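Bed height in a small room: slats or a solid base?
Home & Interiors > Bedrooms > Beds and mattresses 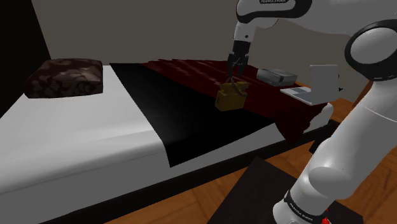

Opening post
msitompul
06/06/2023

Box room conversion at our place in Kirkmont. The bed has to go along the long wall. Current base is sprung slats, and the foam mattress has developed a dip on one side after 8 months. Two options:

a) keep the frame, replace the sprung slats with flat pine ones at closer spacing
b) solid platform base with drawers under

Mattress maker says gaps no wider than 70 mm. Mine are 95 mm. Budget is 400 all in. Opinions on (a) against (b)?

Reply
orla_q

(a). 95 mm is too wide for foam, it will sag into the gaps whatever the density. Flat slats, 18 mm thick, screwed at both ends so they can't wander. Check the centre rail as well. If it has no leg in the middle, add one before you spend anything on the mattress.

Reply
hakim.l

Disagree. I had flat slats in Privville and went over to a platform. Drawers are worth more than airflow in a box room. Foam sits flatter on a full surface and there is nothing to creak.

Reply
orla_q

And the moisture goes where? Foam on sheet material against an outside wall is how you get black spots on the underside by December. I have thrown out one mattress for that reason and don't plan on a second.

Reply
hakim.l

Drill it. I put 30 mm holes at 150 mm centres across the whole board and stand the mattress up when I change the sheets. 4 winters, no spots.

Reply
msitompul

It is an outside wall, north facing. Centre rail has one leg, at the foot end only — I hadn't thought to look.

Reply
Esti_Salcedo

Then your dip is probably the rail. Lay a straight edge across the slats with the mattress off and measure at the middle. More than 3 mm low and I'd fix that first. The slats may be fine to reuse with extra ones in between.

Reply
hakim.l

Fair point about the rail. Still wouldn't reuse sprung slats under foam. The bow works against you.

Reply
msitompul

Measured: 11 mm low at the centre. Adding two adjustable legs and flat slats at 60 mm gaps. Drawers will have to wait. Does anyone know whether untreated pine needs sealing for this?

Reply
orla_q

No. Sand the edges and leave it bare.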